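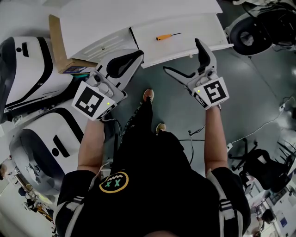 How does a robot know where its own hand is? Maxine Cartwright asked us that after our last page about robot brains, and she added that she can find her nose with her eyes shut, so why can't a robot? What a brilliant question, Maxine! It's so good that we've given it a whole page.

Try it yourself first. Shut your eyes and touch your nose. Now touch your left ear. Easy! Your muscles and joints send messages to your brain all day long, telling it how bent your elbow is and which way your wrist is turned. You never have to think about it.

A computer gets none of that for free. It has to be told, or it has to work it out, and working it out is the job of a piece of software. Software is the list of instructions a computer follows.

Square spotting

Look for the white squares with black patterns on the two grippers. They're called markers, and to a computer they are wonderful things. A hand is hard for software to understand, all knuckles and shadows and wiggly bits. A marker is flat, it has straight edges, and the computer knows exactly how big it is before it starts.

The two patterns are different from each other, too. That matters a lot, because it's how the program can tell one gripper from the other, even if you crossed your arms over.

So what does the program do with a marker when a camera sees it? First it hunts through the picture for dark shapes with four straight sides. Then it checks the pattern inside against a list it has stored. If the pattern is on the list, hooray, it has found a marker and it knows which one.

Next comes the really clever part. Hold a book up in front of your face. It looks big. Stretch your arm out and it looks smaller. Now tilt it, and the far edge looks shorter than the near one. The book hasn't changed at all, but its shape in your eye has. The program uses the very same trick! From the size of the square it works out how far away the marker is, and from the squashed shape it works out which way it's tilted.

From squares to moves

One answer tells you where a gripper is at one moment. To learn a whole job, such as picking up a screwdriver, a program needs lots of answers in a row, like the pages of a flick book.

The team at Statitz, who make a learning program called Voveck, told us that one of their practice jobs was saved as 1,425 pictures. For every picture the program wrote down where each gripper was and how wide its jaws were open. Put all those notes in order and you have a path through the air, with every little wobble included.

A person does the job many times over, and no two goes are quite the same. Sometimes the screwdriver is near the edge of the table, sometimes it's further back. Voveck had 1,000 goes to learn from before anyone let it try by itself, and by November it had 3,893. With that many, it can start to spot what all the good goes have in common. Slow down when you get close! Line up the fingers before you squeeze!

When it goes wrong

Markers can be fooled. If your sleeve flops over one, the program can't see all the corners and it loses track. Bright light is a nuisance as well, as a shiny patch can hide part of the pattern. Good software doesn't panic. It makes a sensible guess from where the gripper was a moment ago and which way it was going, and it carries on guessing until the square pops back into view. You do the same when a ball rolls behind a sofa and you look at the other end to see it come out.

Have a go

You'll need paper, a black pen, a ruler and a friend.

Draw 4 squares, all the same size, and colour a different blocky pattern inside each one. Give every square a name and write the names on a separate list. Now ask your friend to stand across the room and hold up one square, tilted any way they like. Can you say which it is, and which edge is nearest to you? Ask them to cover one corner with a thumb and try again.

Swap places when you've done all of them.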